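How to read a rail project announcement without being taken in

Every rail line under construction is, according to its press office, on track. I've read enough of these releases to stop believing the first paragraph, and I suggest you do the same. The useful parts are usually near the bottom.

Step 1. Find out what has been finished. "Breakthrough" on a tunnel means the two headings have met. It doesn't mean there is a lining, a drainage system, track, power or signals. When the Gondal bypass tunnel broke through there were speeches and a brass band, and the bore then sat without rails for 40 months.

Step 2. Write down the opening date exactly as worded. "Ready for testing," "substantially complete" and "open to passengers" are three separate events. Keep the old wording too. If last February's release said "open" and this one says "ready," you have learned something the headline left out.
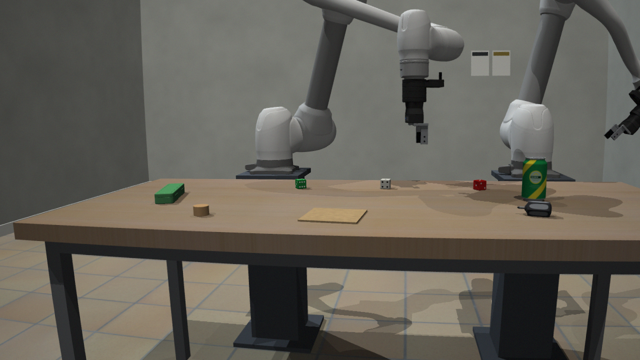

Step 3. Check the length being quoted. Contractors like track miles, which count a double-track line twice. Riders care about route miles. The Trorkel to Indach upgrade was sold as 12 miles of new railroad, and on the map it is 6. Both figures are correct, and only one of them gets you anywhere.

Step 4. Look for the speed claim and ask where it applies. A design speed is what the curves and bridges allow. What the timetable gives you depends on the slowest section, the signals and the trains the operator owns. If the release gives a top speed but no end-to-end time, assume the time hasn't improved much.

Step 5. Separate the money. You want the contract price, the price year, and what's excluded. The Skalex viaduct was announced at $523 million, with land, utilities and station work listed in a footnote as "by others." Others turned out to be the same taxpayers.

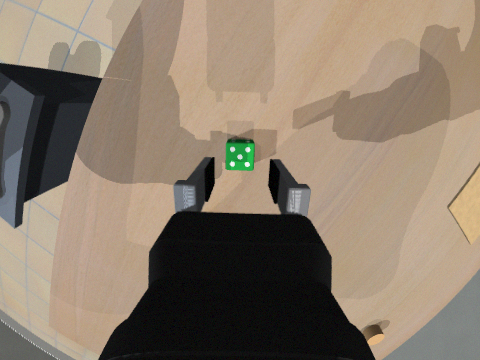 Nighat Ghumman wrote in to say that step 5 is too hard on the engineers: utility work really is often let separately, and a contractor can't quote a price for pipes it won't be moving. Fair enough. I'd still like the total in the same paragraph.

Step 6. Read the next release before you get excited about this one. Put the 2 side by side and mark what has quietly gone missing — a station, a second track, the word "electrified." Start with whatever got a photo last time and isn't mentioned now.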